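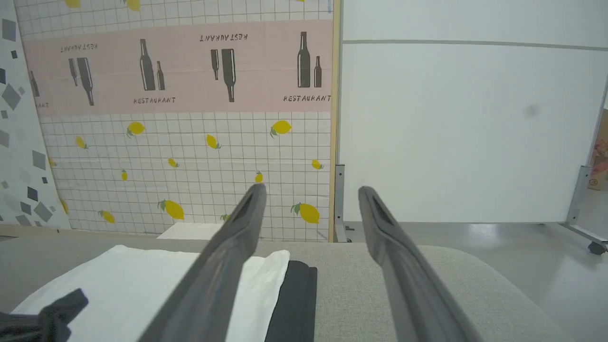 Hường Võ
Project lead, Birkevon handling safety project
28/11/2020

Work since the last report went mainly into the written operating rules for the cloth folding station. Bostetex asked for rules that shift staff could follow without an engineer present, and the second draft is now in use at Trasirville.

The draft has 20 rules. Most cover the gripper. The fingers must be open and clear of the cloth before anyone reaches over the padded table. Fingertips are checked for lint and wear at the start of each shift, and the check is signed. Folded pieces stay flat on the padding until the arm has been stopped.

Châu Diệp compared the draft with our risk assessment and found two gaps. We had no rule for restarting after a dropped cloth, and none for changing the wrist camera. Both have been written. The restart rule still needs a trial with the evening shift.

We logged 221 supervised runs under the new rules. In 5 of them the operator skipped the sign-off sheet, so the sheet has moved from the office to the station.

Spending is on plan except for training, where $2,000 is left over from June. We ask to use it for a second session at the Ông site. Please confirm by email so that we can book the trainer.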